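SPEAKER NOTES – "Laundry before the laundry" – Randby evening, 7 pm start

Mics on. Thank Hatsue Nagano for the room. Water on the left, don't knock it.

Start with the show of hands – who sorts at the machine? Who sorts at the hamper? Wait for laughs. Don't wait too long.

Main point, say it early. Most wear on clothes happens in the wash, and most of the fix is done before the door shuts. Ten seconds per garment. Pockets, zips, inside out, bag.

My own history, quick. Rurnatthorpe, shared laundry room, 70 apartments, lost a good sweater to somebody elses bra hook. Pause. Bought a mesh bag the next morning.

Slide: the setup. Basket one side, bag other side, table between your hands and the floor. You want a table. Bed works but everything sinks.
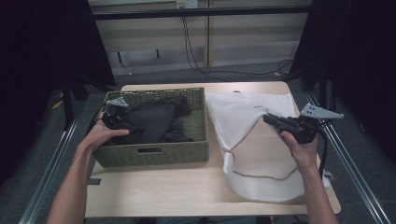
Basket question always comes up. Soft woven ones are kind to knits, nothing to snag on if the weave is tight. Cut-out handle = good, you carry it on the hip. Don't overfill. If you have to push down to get the last thing in, that's two loads.

Dark stuff by itself. Yes even old dark stuff. Joaquín Olivares will disagree in the Q&A, let him, he's fun.

Bags now. Slow down here, people take notes.
– mesh size. Fine mesh for thin things, keeps lint out. Coarse for socks
– zipper over drawstring if you have the choice. Drawstrings work loose in a long cycle
– check the zipper pull gets tucked or parked at the end. Loose pull will tick on the drum all night
– one heavy item per bag or a few small ones. Half full, no more. Water has to get thru
– fancy stitching on the bag is fine, just look at the back of it for loose threads
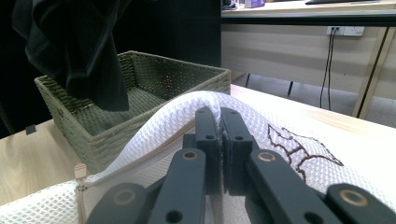
Bag goes flat on the table first, opening toward you. Shake it out, last weeks sock is in there. Find the corners. Then the garment goes in folded once, loosely. Rolled tight = dirty in the middle. I did that for years at the Taşdemir place, everything came out damp and gray in stripes.

Skip the Zusport story if running late. (If not: 203 jerseys, one washer, no bags, numbers peeling off. Keep it under a minute.)

Seams. Turn it inside out, run a thumb down the stitching. Anything lifting gets a stitch BEFORE it goes in. Dark twill shows fading on the ridges first so inside out matters more there than on plain cotton.

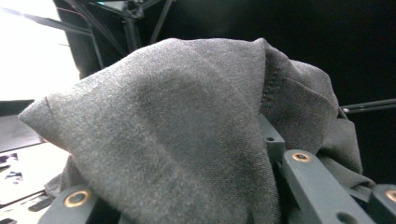 Dark gray twill, seam on the right.

Handout at the back, 220 printed, one each pls. Wool question – send to Hatsue, she knows more than me.

Q&A. Repeat the question into the mic. Chairs stacked by 9.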